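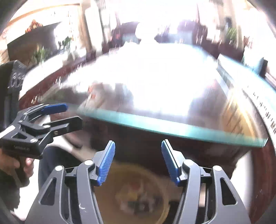
How long should the walnut hull bath sit before the first skein goes in? Overnight, with the heat off and the lid on.

18th April, dye bench

Strained the Drulwood hulls through the coarse cloth, then the fine one. The fine cloth clogged twice and had to be rinsed in between. Left the sludge in the outside drum. It will do for a second, weaker bath if anyone wants tans for the sampler.

Yarn today is the Medina two-ply, 200 g per skein. Scoured yesterday, still a bit greasy at the tie points, so I loosened the ties and gave it another soak with a drop of soap. Worth checking this on the rest of the box before mordanting. Greasy ties left pale bands on the last lot.

Skein A: no mordant. Skein B: alum, from the Prarkura tub. Skein C: alum plus a pinch of iron at the end. All three in the same pot, an hour at just under 180 F — the dial thermometer reads high, so go by the glass one.

A came out a plain mid brown, even all the way through. B is warmer and a touch lighter, which I didn't expect. C went in last for the iron dip in its own bucket and turned nearly black within a few minutes. Too much iron. It also feels harsh. Next time, half the pinch and pull it sooner.

The pH strips are out of date and I don't trust them. The bath read the same as the tap water, and that can't be right. New strips are on the list.

Water: the rain barrel is low, so I used tap for the rinses. Ours is hard and it may be dulling B. Dry a short length of B next to one rinsed in rainwater and compare by the window. Don't compare under the bench light — everything looks orange there.

Stock: 970 g of alum left, enough until May. Batch card for today is 146, filed under Hellia because the browns are for the Hellia blanket. The warp for that is still short and waiting on two more greens.

To do: label the iron bucket and keep it off the main shelf. The gray cast on the last madder skein came from that bucket, I'm fairly sure. Wash the paddle separately too.

Skeins are on the back line. Leave them up until Friday.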